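Ticket 83 — Zurby oval laundry basket, handle working loose
Status: open
Product: Zurby basket, bought from Jallis in October

Right-hand handle clicks out of the rim when the basket is lifted full. Pushed back in by hand, holds for a day or two, then goes again. Load is over 13 kg on a bad day, normally far less.

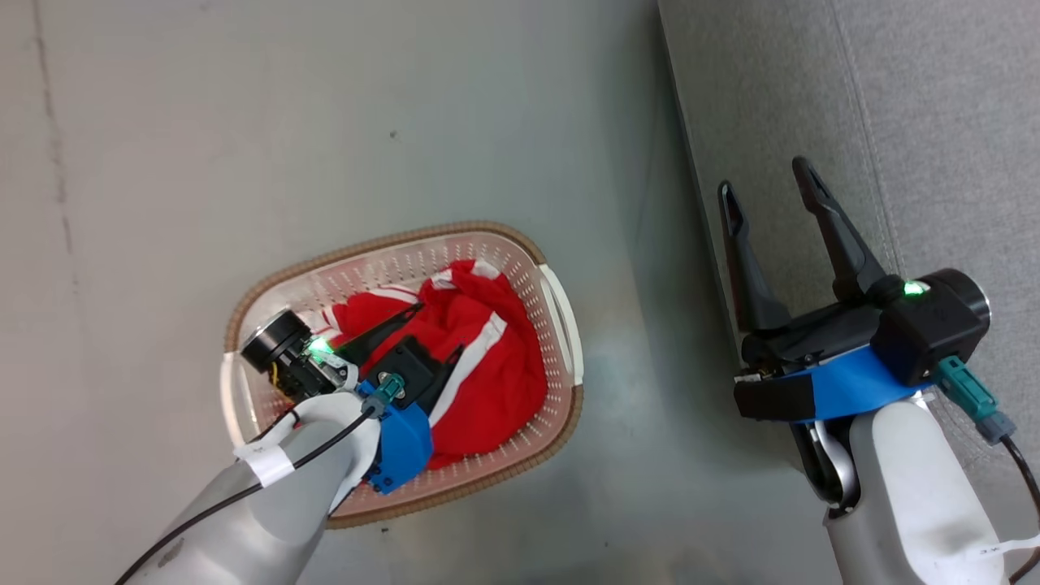
Basket on the floor with the red and white striped top in it, handle end to the right.

Update, 15:13: Jallis asked for the batch number. None found on the base. Tried lifting by the rim only — no trouble so far. Replacement handle requested.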